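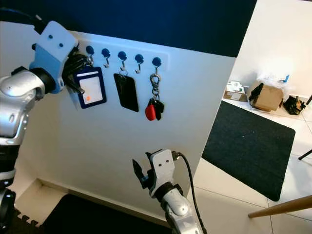
Left gripper on the lanyard strap at the first hook, head view.

Ticket: Lanyard lift – policy misses the hook after retraining
Product: Tellano two-arm kit, Gestlow teleop software
Site: Vatine
Priority: Normal (raised to High by customer, put back to Normal by support)
Status: Open, waiting on customer
Opened: 15 February 2026

Customer report

We are teaching the left arm to take a badge holder off a key rack and put it back. Demonstrations are done by remote control with the leader arms. Under the operator's hands it works fine. When the trained policy runs on its own, the gripper closes short of the strap, or it closes on the strap and then pulls straight out from the wall instead of lifting first, so the strap catches on the hook and the arm stops on a force limit.

The advice in the Luangrath guide is to record more demonstrations. We had 200. We now have 700. The behaviour is the same, only more confident. I would like something better than "record more" this time, please.

Support reply 1

Thank you for the report. Before looking at the data, please confirm:
- gripper calibration was run on both arms after the last power cycle
- the head camera has not been moved between recording and running
- the rack is in the same place on the wall
- the right arm starts from the same rest pose in recording and in running

It may also help to add demonstrations. Many customers see better results at 3000.

Customer reply

Calibration: run on both, twice. Rack: screwed to the wall, hasn't gone anywhere. Right arm: I'll check. Head camera: we have not touched it, but I can't swear to the bracket.

On the 3000, I don't believe it. If the arm had too little to learn from, I would expect it to fail in different ways. It fails in the same two ways. Something in what we are showing it is wrong, and showing it more of the same will not help.

Support reply 2

Fair point. Please replay 12 recorded demonstrations on the real arm, open loop, with no policy involved. If the replays also close short, the trouble is in the recording or the arm. If they succeed, it is in the training.

Customer reply

Done. The badge holder was put back on the first hook before each one. Every replay closed short of the strap by what looks like the same gap. So a recorded movement that worked while the operator was driving does not work when played back. I am struggling to see how that is a training problem.

Also checked the right arm. It was resting lower in the newer recordings than in the old ones. I doubt it matters for this fault, but you asked.

Support reply 3

Agreed, this points away from training. Two likely causes:

1. Gestlow is saving the leader arm's position as the action, and the follower lags behind it. On playback the timing is different and the gripper closes before the arm has arrived.
2. The close command is stamped with the wrong clock.

Please open any episode in the viewer and plot commanded gripper width against measured wrist position. We expect the close to begin while the wrist is still moving.

Customer reply

Plotted. The close begins while the wrist is still moving. In the head video for the same episode the wrist is plainly still when the fingers start to shut. So the video and the joint log disagree, and the log is the one being played back. I would go for cause 2.

That may account for closing short. It does not account for pulling straight out, and I would rather not have the two rolled into one ticket and both marked fixed when one goes away.

Support reply 4

Clock fault confirmed on our side. When the gripper is on its own USB hub, its messages are stamped on arrival at the hub and the arm's are stamped on arrival at the PC. A patch is attached, with a script that shifts the gripper column in existing episodes. Your 700 do not need to be recorded again.

About the pull: can you say how your operators take the strap off?

Customer reply

Script run, replays repeated, all of them closed on the strap. Good. Retraining tonight.

As for the operators, I watched the videos back and this part is our doing. One person lifts the strap up and over the hook, then backs away. Another gives a small twist and draws it outwards, and gets away with it by feeling when it comes free. The leader arms give a bit of resistance, so a person can do that. The policy has no such feel – it copies the drawing outwards and leaves out the twist. We have split the set by operator and will train on the lifters only.

I still think the guide should say this. It has a whole page on how many demonstrations to record and one line on doing them the same way.

Support reply 5

Noted and passed on to the Luangrath documentation page. Can we close?

Customer reply

No. Leave it open until I have seen the retrained policy take the badge off and put it back. Putting it back has not been tested at all yet, and I don't expect the hook to be any kinder in that direction.

Internal note

Clock patch to go in the next Gestlow release. Pull fault is separate, linked to this ticket at customer's request. Do not suggest 3000 again.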